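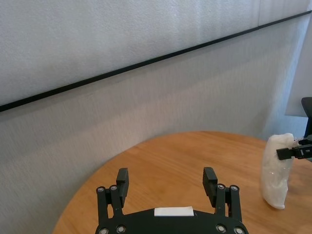 What is the best way to keep flour, sugar or salt once you've brought it home in a bag?

Move it into something with a tight lid if you have one, and if you don't, press the air out of the bag, twist the top, fold the twist over and tie it, then stand it upright somewhere cool and dry.

News > Shop & Pantry
April | By Svenja Rieger, Petersen Pantry Goods

Petersen Pantry Goods brings its round-table bagging mornings to Vorkau

Vorkau. After a winter of very happy (and sometimes very floury) mornings at our first shop in Skallness, we are so pleased to say that the bagging table is coming to Vorkau this spring, and that everyone who buys dry goods from us by weight is welcome to come and sit at it. The idea is as simple as it sounds. You bring your own bags or take ours, you fill them from the bins, and then you settle down at a round wooden table with a few neighbors to tie, label and divide up what you've bought, because a sack of sugar is a lot of sugar for one household and a very nice amount for four.

People often ask us why the table has to be round, and there was a good deal of talk about it before we opened in Skallness, with at least one person in favor of a long counter. What settled it was a borrowed table from the back of the shop, which we used for a single morning and never gave back. At a round table you can reach across to hold the neck of somebody else's bag while they fumble with the tie, and the scale can sit in the middle where everybody can read it.
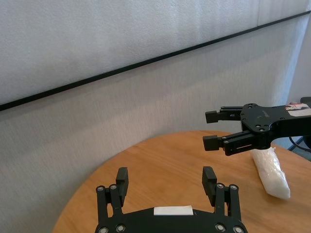 The long counter did get its chance, for two weeks in the fall, and it's now where we keep the coffee. Since then more than 1,000 bags have been tied at the Skallness table, and we expect to reach 2,000 before the summer is out, with Vorkau's help.

Each session seats 8 people and runs from 10 a.m. until noon or until the tea is gone. There is no charge beyond the price of what you take home. If you have never tied a bag of powdered sugar before, please don't be shy about it! Ailsa Baxter will be at the table every morning to show the twist-and-fold, and she has promised to bring the good string.

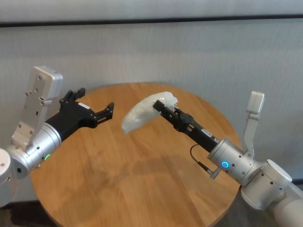 What to bring

Clean, dry bags or jars are all you need, along with a pen if you're fussy about labels (we are). Leave a few inches of room at the top of a bag or you won't have enough to twist. Wipe the table down between flours, please, and especially before anybody starts on the salt. Bags of up to 12 pounds can go through the shop scale; anything heavier should be split first.

Regulars from Skallness are invited to come over for the opening session and get the new table properly broken in.

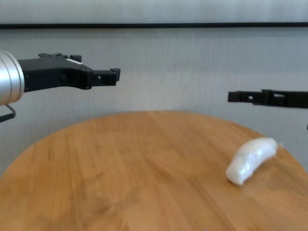
Jamie Hebden has tied a great many bags in Skallness and thinks the tea should come out earlier, and would also like it known that rice flour gets everywhere no matter how careful you are, so wear an apron. We've passed both points along to the Vorkau shop, where the aprons are already hanging by the door.

Places can be reserved at either counter or by calling the shop. Press questions should go to Lieselotte Buschmann at the Petersen office in Vorkau, who is happy to save a chair for any reporter who'd like to try it.

We use cookies to remember your preferences and see which pages are read. By continuing to browse, you accept our cookie policy.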